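3.2 Surface finishes and reported glare

The second part of the survey dealt with wall and floor finishes in the common areas of the four housing blocks at Plamo. Residents had complained about glare in the entrance halls since the buildings were refitted, and the owner wanted to know whether the choice of finish had made it worse. We sent the questionnaire to 400 households in June and had 116 usable replies by the closing date. Replies that left the finish question blank were dropped.

Residents rated each hall on a five-point scale, once for a bright morning and once for the evening with the lamps on. They did not measure anything themselves. Light readings were taken separately at 14 points in each hall, at a height of 80 cm, using the same meter throughout. The Grumton block was read twice, as two lamps had failed during the first visit.

Plain painted walls drew the fewest complaints, even where the paint was fairly light. Polished stone drew the most, mainly from older residents and mainly in the morning. Patterned stone fell between the two. Several people wrote that veining made it harder to judge where a wall ended and the floor began, and this came up more often in the narrow halls than in the wide ones. The stair landings showed the same order, although the differences there were small.

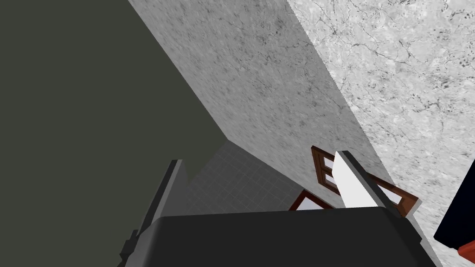 Figure 4. Rendered view with plain dark, speckled gray and veined whitish surfaces.

The Naciri block does not fit this pattern. Its halls have polished stone on both sides, yet the scores were close to those for paint. The windows there face north and are set high, so little direct sun reaches the walls. We kept the block in the main table but left it out of the comparison by finish – with it included, the gap between paint and polished stone narrows but does not close. Replies from the Cimitz block were too few to treat alone and are reported with those from Grumton in Section 3.3.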